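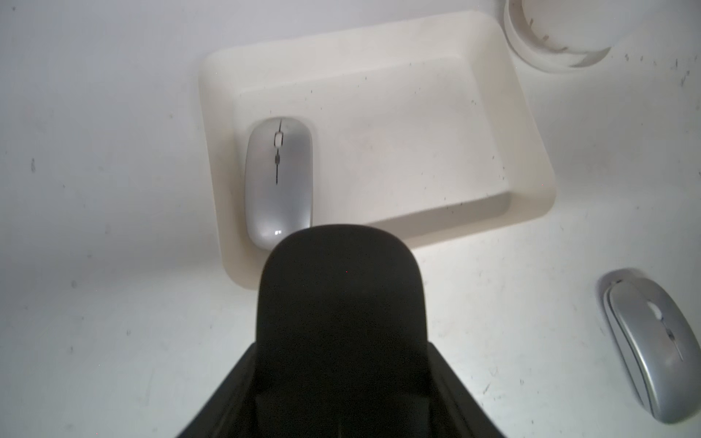 August, 6:40 a.m.

Rain gauge empty for the eighth morning. Barometer steady. River at the Hekstead footbridge down again by the painted marks, and the third mark is now fully clear of the water with a ring of dried weed under it.

Slept badly and used the time to go back over the dough figures. The last two loaves had the same fault: good rise in the basket, then a flat spread on the stone and a crust that split along the side instead of at the cut. I had put this down to the flour. After rereading my notes I think the flour is fine and the kitchen is too warm. All of my timings were worked out in March, when the room sat much cooler overnight, and I have been following them in August as if nothing had changed.

Test for this week: same flour, same water, same salt, less starter, shorter first rise. One change would be cleaner, but the two are tied together and I don't want to eat that many loaves.

Batch A, mixed at 7:15 a.m. Flour 1000 grams in total, split between the white and the coarse brown from the mill at Odport. The brown takes up water slowly, so it was wetted first and left to stand 43 minutes (meant to be 40, the phone rang). Starter went in after that, then salt with the last of the water. Dough felt slack at first and tightened after the second fold. No tearing.

The phone call was Latifa Ouazzani, about the starter. She has kept hers going for seven years on rye alone and feeds it once a day by eye. I feed mine by weight, twice a day, and hers is plainly the stronger of the two. She thinks I throw away too much at each feeding and never let it get hungry enough. Possible. I asked how she knows when it is ready and she said by the smell, then tried to describe the smell over the phone, which took a while and ended at "apples, but old ones." I have written that down. She will leave a jar of hers with me when she comes through, and I will run the two side by side in the same flour.

Folds at 8:30, 9:00, 9:30 and 10:00. At the last fold the dough held its shape in the bowl and pulled away from the sides without sticking. There were a few large bubbles along the edge. In the March notes that stage came more than two hours later, so the warm kitchen explains at least part of the fault.

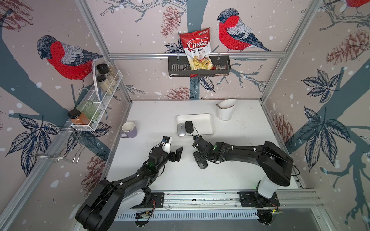
The first rise is the one I have been getting wrong, and the trouble is that I watch the clock and not the dough. The usual advice is to use a straight-sided tub with a line marked on it, and I have never bothered, though the bowl I use slopes outward and makes any reading of volume worthless. The weather should be enough of a reminder that a timetable made in one season fails in another. Bullfinches on a branch with pine cones and white dots of snow all around them belong to the kind of cold my timings were meant for. In that sort of cold a long night on the counter does no harm. At present it does a great deal. I have moved a tall food tub out of the cupboard, taped a strip of paper up the side and marked it off with a ruler from the base. Batch B will go in that.

Shaped Batch A at 11:20. Basket floured with rice flour, which releases better than wheat. Into the refrigerator at 11:50, bottom shelf, covered. It is due to come out this evening.

Afternoon: to Bouzid for yeast (for the rolls, not the loaf), matches, and a new blade for cutting the tops. They had no blades. The old one will have to do, and it drags. A dragging blade may be a second cause of the side split, as a shallow cut closes up before the crust sets. I should have thought of this before blaming the flour. Also bought a bag of the Zoka dark roast, coarse grind. Too oily for the grinder in whole bean form, last time it clogged the chute.

The oven is the other unknown. The dial and the thermometer on the rack do not agree, and the gap gets wider toward the top of the range. I took readings every ten minutes while it heated. The rack reading climbed steadily, stalled for two readings, then climbed again and overshot. The stone lags behind both. My habit has been to load the bread as soon as the light goes off, and going by today's readings the stone is well short of ready at that point. 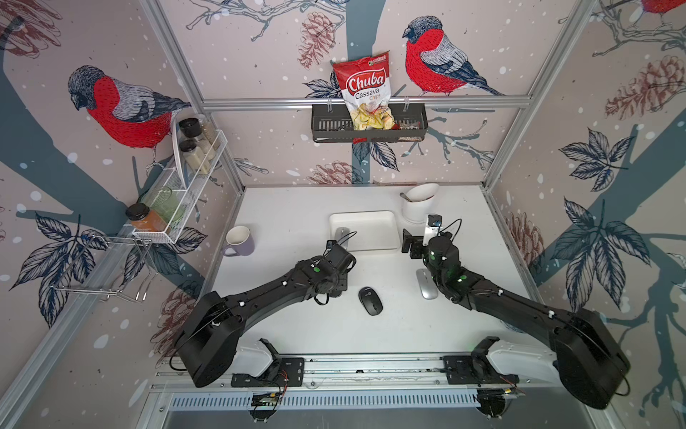
A cold stone would give exactly the spread I have been seeing. The base sets late, the dough relaxes outward before it can lift, and the steam finds the weak side. So there are now four suspects: warm kitchen, dull blade, cold stone, weak starter. The flour is cleared for the time being.

7:50 p.m. Batch A baked. Stone given an extra half hour after the light went off. Cut made with the old blade, one long stroke, a little deeper than usual. Lid on for the first part, off for the rest. The loaf opened at the cut for most of its length and split slightly at one end, on the left. Height better than the last two by the width of a finger. Base evenly colored. Will not slice it until morning.

Starter fed at 8:10 p.m., with less thrown away than normal, as Latifa suggested. Rubber band around the jar at the starting level. It smelled of vinegar and faintly of paint. No apples.

To do: mix Batch B in the marked tub. Order blades. Write the summer timings on a separate card and keep it away from the March one. Windows open overnight on the north side, kitchen door shut.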